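Why Is a Tennis Ball Fuzzy?

A tennis ball looks simple. It is round, it is bright, and it bounces. But each part of it has a job to do. Get a ball of your own and look at it while you read.

The first thing you notice is the color. It is somewhere between yellow and green. Long ago most tennis balls were white or black. Then people began watching tennis on color television, and a white ball was hard to follow on the screen. The yellow ball was easier to see.
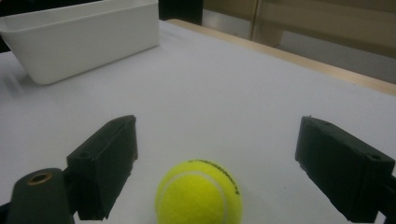

A tennis ball on a white tabletop. The pale curved line is the seam.

Now find the seam. Put your finger on it and follow it all the way. You will come back to where you started, because it is one long line with no end. The cover of the ball is made from two pieces of felt, and both have the same shape, a bit like a peanut shell. They fit around each other, and the seam is where they meet.

Felt is the fuzzy cloth on the outside. The fuzz drags against the air and slows the ball down. It also helps the strings of a racket grip the ball, so a player can make it spin.
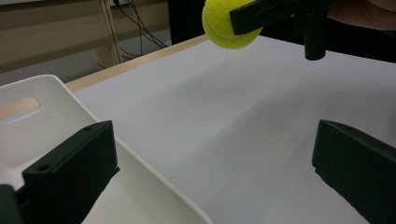
A tennis ball above a white table

Under the felt is a hollow rubber ball. Most tennis balls have extra air pressed inside. When the ball hits the ground it gets a little flatter for a moment, then it springs back into shape and pushes itself up again. That is the bounce.

Air leaks out slowly through the rubber, even if the ball just sits on a shelf. This is why new balls often come in a sealed can – the air in the can is pressed in too, and it keeps the balls fresh.
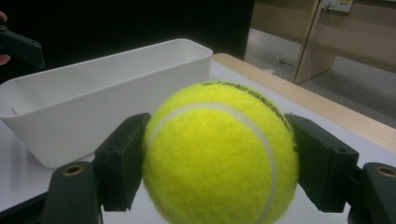 The seam curves across the fuzzy felt.

Try it yourself: hold an old ball and a new ball at the same height, over a hard floor. Let go of both together. Which one bounces higher? Now squeeze them. The old one may feel softer.

Words to know
Felt – thick, fuzzy cloth made of fibers pressed together
Seam – the line where two pieces join
Hollow – empty in the middle

More to read
Why do golf balls have dimples?
What is inside a baseball?
How rubber is made
5 games to play with one ball
How does a zipper work?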